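Saltton Floor and Table Oil, 143 ml tin

I've been making this stuff at Zusen for years and I still get a bit giddy opening a fresh batch! It's linseed and beeswax, it smells like a hardware store in September, and one tin goes a long way if you're stingy with the rag (please be stingy with the rag).
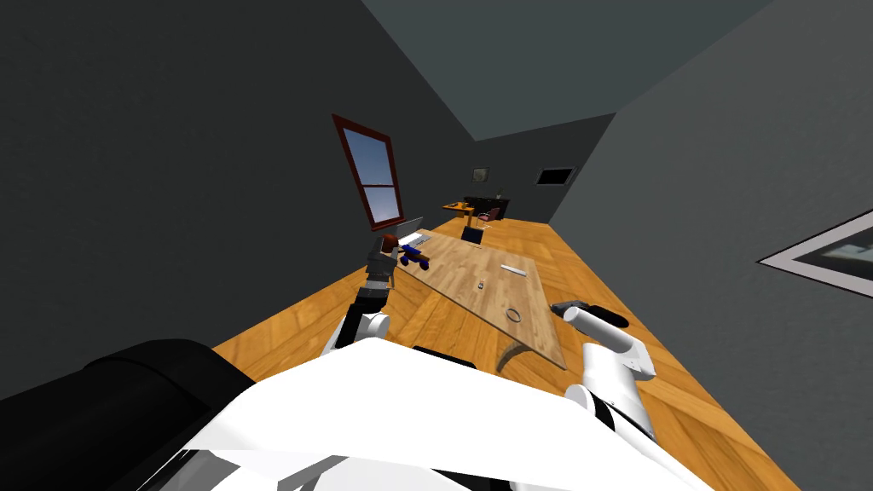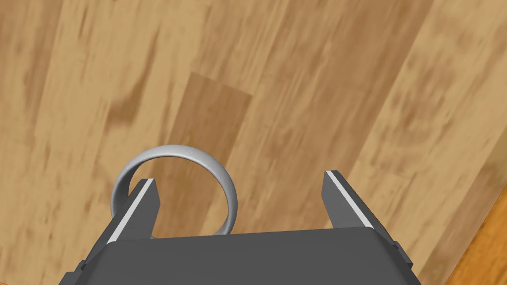
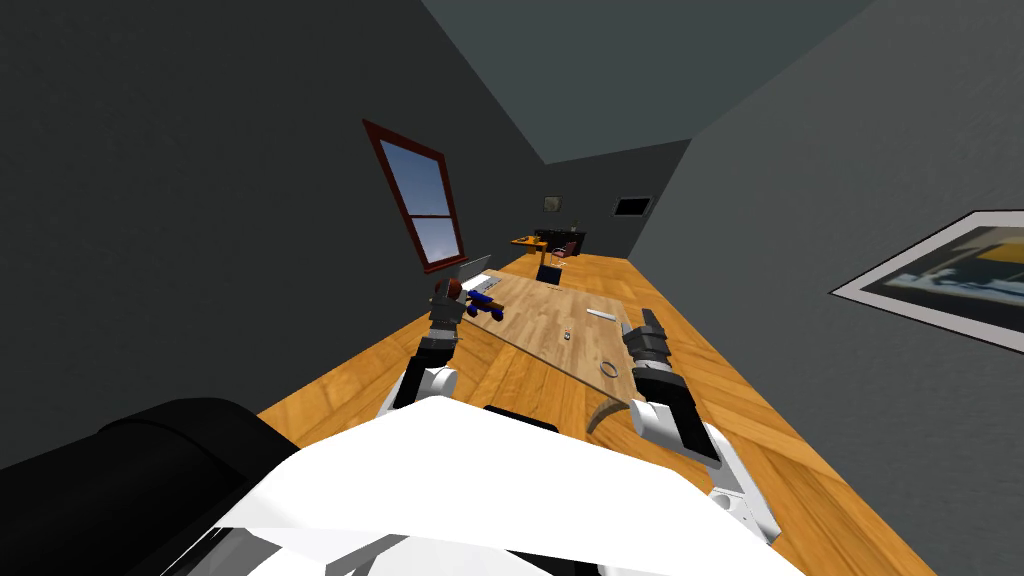
Two thin coats is my rule, with a night's rest in between. Tables drink less than floors, so start there if you're new to oiling. On honey and tan planks like the ones in the middle picture I'd go with Clear, and keep Dekholm Brown for boards that already lean dark. Lay the used rags flat outside to dry, they can heat up by themselves.

Also comes in a 1000 ml can. The Hartono pad is sold separately and fits any 100 mm block.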